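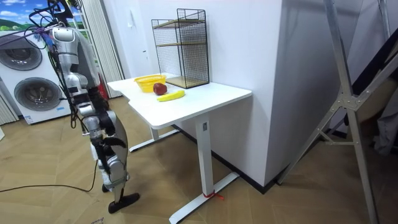 FERKLEY, Sep 3, 2024

Trevor School Back-to-School Building Check, with comments
Walked by Mali Meredith and Eifion Owen for the district facilities office

Thank you to everybody who left doors unlocked for us, and to the front office for the coffee! We got through nearly the whole building before dismissal. Enrollment is 443 this fall, so the hallways are fuller than last year.

1. Exit doors and panic bars: OK. The east door sticks a little when you lean on it (Eifion had to give it a good shove). Work order is in.
2. Fire extinguishers: OK, tags current. The one by the music room is hung too high and should come down.
3. Cafeteria occupancy sign: NEEDS WORK. The sign says 168 and the lunch chart has more than that in second lunch. Angharad Gwynne is redoing the chart this week.
4. Drinking fountains: OK, except the one outside the gym, bagged until the filter comes in.

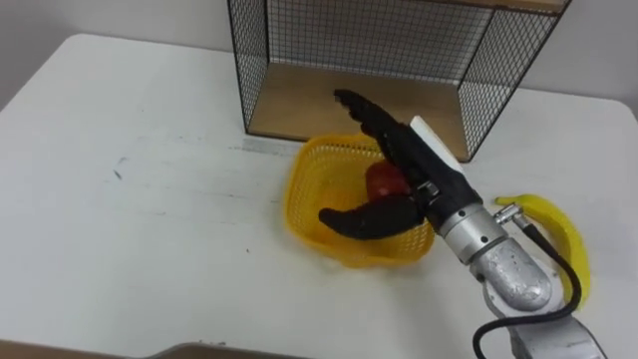

Tabletop with wire-mesh shelf and yellow basket.

5. Classroom shelving: OK on the first floor. Upstairs, please keep heavy things low, and nothing stacked within reach of the sprinkler heads.
6. Stair treads: NEEDS WORK. Two loose strips on the north stairs. The board set aside $3,000 for small repairs and this should come out of it.
7. Crossing at the bus loop: NOT CHECKED. We ran out of afternoon, and Dong-hyun Baek would like to be there when we do it.

Recheck of items 3, 6 and 7 later in September. Comments can go in the box outside Room 50.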